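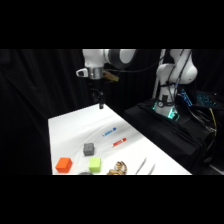
Dranier Workshop Kit comments that the mount held its alignment through a full December of evening use in a shared room, and that a second one has been ordered.

The Clorerley Bench Mount is intended for home builders and shared workshops that run a single tabletop arm. The kit includes a base plate, 20 bolts and 9 cable clips. Assembly requires a hex key and a level floor. Builders should fasten the plate before the arm is lifted into place – two people are advised.

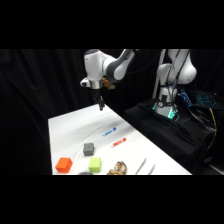

Arm over the work table, gripper pointing down.

Price: $42. Replacement clips are sold separately through Sostthorpe.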